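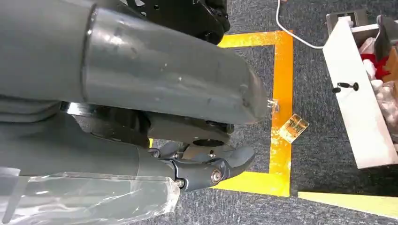 A gray arm and its wrist plate, with yellow tape on the floor beyond.

Angeliki Giannakopoulos started putting recipes online because her sister kept calling to ask how long to bake the eggplant. She typed up three of them one evening and sent her the address. By August she was hearing from people she had never met, most of them wanting to know if they could leave out the cinnamon.

The site is called Pemard, after the street in Girnton where she grew up. It now has nearly 3000 subscribers, who get a letter from her every other Sunday with one main dish and one thing to do with the leftovers. There are 899 recipes in the archive. She has cooked all of them at least twice.

"If it goes wrong the second time, I don't print it," she says. "I have a drawer full of those."

She works in a small kitchen in Sernach with an electric stove and one good knife. Groceries come from Kyriakidis, two blocks away, where she buys her oil and feta and argues over the price of lemons. She cooks in the mornings, writes after lunch and answers mail until supper.

Her most requested dish is still the eggplant. It takes 50 minutes, covered for the first half, and she salts the slices the night before. Her sister makes it with zucchini now.

A printed collection is planned, with the soups first.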